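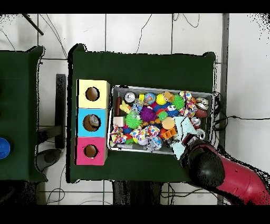 Our three Pimdale sorting boxes keep creeping apart on the cloth, and I'd love help with that because everything else about the set is a joy! Ticket 169, second try, since my first one went in without any detail. We run a toy sort at the Sharifi hall, where you pick something out of the tray and drop it into the yellow, the blue or the pink box through the round hole on top. The boxes belong in a tight line, sides touching, the way they are here with the small gray-and-white toy down in the blue one. By the end of a session they never look like that. There's a gap you could lose a ball through, and the blue one has usually turned a little.

Submitted by Nermina Yordanov, 2023-10-14

We use cookies to keep you signed in to the Hastis help desk. Accept / Manage settings

What I see
The boxes move on the green cloth. They move more when they're empty, and the pink one is the worst. It happens on both tables. A second, smaller thing: the floppy patterned plush goes halfway into the hole and stays there, and then people push, and the push is what shifts the box.

What I tried before writing
- Pulled the cloth tight and clipped it under the table. Better for one round, then the same.
- Turned the line so the yellow box was nearest the player. No change, except now yellow wandered instead of pink.
- Taped the boxes to each other. Works great! But the tape lifts the color off the cardboard, so I stopped after one side.

Reply, Teodora Vidmar
Thanks for the extra detail, it helps a lot. Two questions. Is there anything in the bottom of the boxes? And is the cloth one layer or folded over?

Nermina
Nothing in the bottom. Cloth is one layer on each table, straight on the tabletop.

Teodora
Then I'd start with weight. Put a flat bag of rice in each box, 4 in all so you have a spare, and leave the tape off. If they still creep, cut a piece of Sitport grip mat a bit smaller than the base and lay it between box and cloth. Please try the two one at a time so we know which one did it.

Nermina
Rice first. Filled the bags, flattened them, lowered them in through the holes (a tight squeeze – the first bag had to come out and be emptied a bit). Ran 60 drops with my sister. The yellow and blue boxes stayed put, which made me unreasonably happy. Pink still slid, by the width of a finger.

Nermina
Grip mat now, with the rice taken out. All three slid less than before but they did slide, and the mat bunched up under the blue one.

Nermina
Rice and mat together: 20 minutes of very keen dropping and no gaps at all!! The spiky balls land with a nice soft thud now too, because of the rice.

Teodora
Lovely. Keep both, then. For the plush, try feeding it in by one end. If it still hangs up, move it out of the tray and save it for a round with a basket.

Nermina
One end first works most of the time – the polka dot one goes down fine, the floppy one still sulks. I've put it aside for the basket round. One leftover question for whenever you have a minute: can I get a replacement pink side panel, for the bit where the tape was?

Teodora
Yes, I've added it to your next parcel. Leaving the ticket open until the panel reaches you.

Status: waiting on delivery
Last updated by Teodora Vidmar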